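Tromov Summer Lows

Overnight minimum temperatures for the Tromov valley, June through August, collected by people who were awake anyway. Version 5.

What's inside

There are 371 nightly readings from 39 stations. "Station" is a generous word. Most are thermometers on fence posts, and one is on a bakery in Genum that starts its ovens at 3AM and believes every night is tropical. Those rows carry the flag "bread". Please filter them before you announce a heatwave.

Each row has a station code, the local date, the low in degrees Fahrenheit, the time of the low, and a notes column. The notes column is free text and mostly complaints. 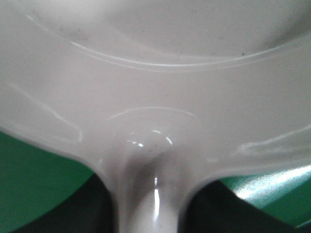
White plastic, close up.

Known problems

Kiani stations reported in Celsius until July and then changed their minds. We converted what we could spot. If a night in Kiani looks cold enough for snow, assume we missed it.

174 readings have no time of day. The low is usually just before sunrise, but we left the field blank so you can make that guess yourself.

Station 12 moved from shade to full sun in August. Its lows barely changed. Its owner remains smug.

Use

Fine for comparing valley floor to hillside, or for settling arguments about who slept worst. Unsuitable for forecasts, insurance claims or anything with a judge in it.

Corrections go in the issues tab. Include the station code and the row number.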